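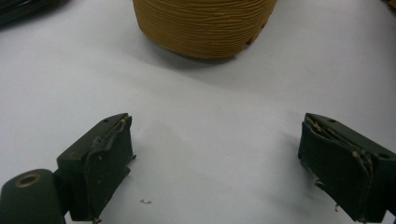 4. Checks before recording with the hand-held gripper

Applies to the Curkix hand unit, all benches. Read section 3 first if the unit has just come out of its case.

4.1 Pads

1. Power off. Open the fingers all the way.
2. Look at the inner face of both fingers. Frayed edges, curled flap, threads hanging down = worn pad. Write it in the log, left or right or both.
3. Change pads as a pair. Never one side only.
4. Loose threads: trim with scissors. Do not pull, the flap comes up with them.
5. Check the screws on the finger tops. Snug, not tight.

NOTE: Pads are due at 2000 grips anyway, whatever they look like. Counter is on the Fostell screen, second tab. It will let you run to 2050 and then it locks teh session.

CAUTION: Fingers close on power-up. Keep yours out of the gap.

4.2 Table

1. Wipe down with a dry cloth. No spray.
2. Pick up shavings, fibers, bits of old pad. Small curled scraps are easy to miss on a white top, so get down low and look across it.
3. Target object goes in by itself. Spare objects back to the rack, or at least out past the 400 mm line.
4. Ribbed or coiled objects: approach square to the ridges, slow. Stop if a ridge catches on the pad.

4.3 Recording

1. Start the session in Fostell. Enter bench, object code, pad date.
2. Close and open once on nothing. Listen for scraping.
3. Run sets of 50. Pads and table again after every set, yes every set.
4. Pad fails mid-set: stop, mark the set "P", start over with new pads. Don't splice.

CAUTION: Do not rest the unit on its fingertips between sets. Use the cradle.

Spare pads: Drillard, order as pairs. Old stock from Bhatt fits but the screw holes are a bit off, use up on training units only.

Changes to this section go to Ida Weidemann. Last edit Sun 24 November, table 4.2 step 3 adn the Bhatt line.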